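In Defense of the Bin

My neighbor Aniela Dudek has forty-eight matching containers in her pantry, and every one of them has a label. There is a label for rice and a label for the other rice. I admire her very much and I go home from her kitchen feeling like something that lives under a porch.

So in December, after an evening of her good soup and her good shelves, I drove over to Sedport and bought a drawer organizer. It was made by an outfit called Sudetetti, it had compartments, and it came with a leaflet that used the word "journey." I set it up that same night. Batteries went in the battery slot. Tape went in the tape slot, after I took it off the cardboard ring it likes to slump around on. The scrub brush had no slot. I tried it diagonally, I tried it on its end, and finally I closed the drawer on it, and the drawer has not fully opened again.

This is my trouble with compartments. Whoever designs them has decided beforehand what you own, and has pictured a person with a great many pens. I have one pen. I have a brush, half a roll of twine, a bicycle bell with no bicycle, and the key to something. A slot can't do anything with a life like that. A bin can.

I mean a plain open bin with high sides and a bottom that has been scraped by everything ever dropped in it. My father kept one by the back door for as long as I lived at home. He got it out of the Polák hardware store when they were closing down, and I believe he overpaid at 3 dollars. It held whatever needed holding. If you wanted something you looked in, and if you didn't see it you moved the thing on top. 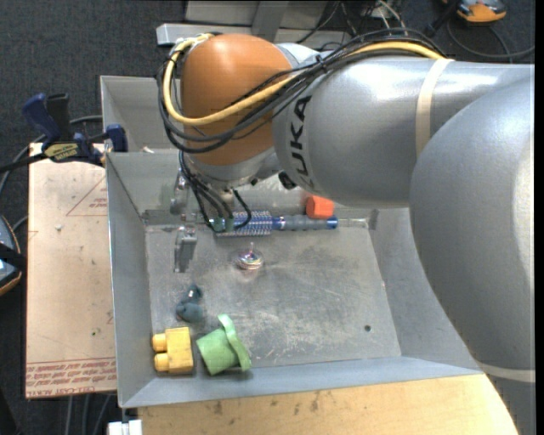 My father's system had one rule, and the rule was that you could always see the floor. Once the floor disappeared, somebody had to sit down and deal with it, usually me, usually right before supper. I think this is where most people go wrong with bins and why the bin has such a poor name among the label crowd. They buy a big one, fill it to the brim, put a lid on it and call it storage. A bin with a lid is a small attic. You will meet its contents again when you move.

Keep it shallow in spirit, even if the sides are tall. Five or six things, all different, is about perfect. A brush lying next to a bell is easy to find for the simple reason that it doesn't look like a bell. Put that same brush in with eleven other brushes, neatly, by size, and you'll stand there for a minute wondering which one you came for.

Aniela says this is laziness with a theory attached. She also says, when pressed, that she once spent part of a morning looking for her scissors, which were in the container marked Scissors, which was behind Twine. I didn't say anything. I had more soup.

The people who make Wirano shelving put out a catalog every year, and I read it the way other people read about yachts. There's a wall unit in there for $2000. It has small doors, and behind the small doors are smaller boxes. I'm sure it is beautiful in person – I'm also sure that somewhere in that house, on a chair or on the end of a counter, there is a heap with a scrub brush in it.

Mine is by the back door now. The bell is in it, and the twine. As soon as I can get that drawer open, the brush is going in too.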